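From: Ognjen Đorđević
To: clultell-users
Subject: Re: [clultell-users] Relabeling failed episodes, does it help at all?

Thirumalai Thevar wrote:

> We tried the relabeling step from the Priltari write-up on our own
> two-arm data and got nothing out of it. Success on held-out layouts
> was the same with and without. Before I drop it I would like to know
> two things. Did you relabel every failed episode or only some of
> them? And was the instruction text changed as well, or only the goal
> frame?
>
> Thirumalai

Hi Thirumalai,

Only some of them, and yes, the text was changed too. The write-up is short on both points and I should have put more in the appendix.

The full set has 1,283 episodes. Each one was recorded with a written instruction such as "put the carrot in the basket" or "move the cable to the tray." When an episode failed, we looked at where things ended up. If the end state matched some other instruction we could write down in one sentence, we gave the episode that instruction and kept it. A carrot that was meant for the basket and came to rest on the plate became a plate episode. If the end state was not something a person would ask for, the episode was thrown out. Keeping those is the mistake we made in our first run, and it gave us the same flat result you describe.

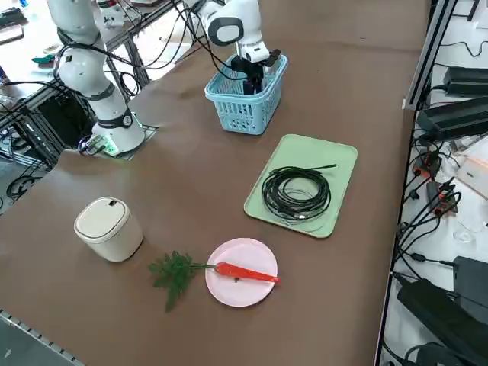
Soft and floppy objects need their own rule. A cable has no single pose, so "cable on tray" covers a lot of end states that look very different to the goal encoder. We stopped using the goal frame for cables and conditioned on text only. For rigid objects we kept both. If your set has a lot of cable or cloth in it, I would try that before anything else.

The other thing to check is the cut point. We cut each relabeled episode at the moment the gripper opens for the last time, plus 11 frames. In your data the arms may wander after the release, and the policy then learns the wandering along with the placement. Vukadinović has the same problem in the Garemden recordings and fixed it with the cut alone, no relabeling.

For the evaluation we used 58 held-out layouts and ran each one 6 times per policy. With fewer repeats the difference between the two policies moved around too much to say anything. I don't know how many you ran. If it was one or two per layout, I would not trust a null result yet.

One caution in the other direction. The gain we saw came almost entirely from layouts with more than one container on the table. With a single container there was little to choose between the policies. If your held-out layouts are mostly the simple kind, then what you found agrees with ours.

The script that does the cut is in the tools folder of the Clultell repository. It expects the gripper width in meters and will quietly do the wrong thing if you pass millimeters. I plan to add a check for that in June.

If you send me a few of your failed episodes along with their instructions, I can tell you how we would have labeled them.

Ognjen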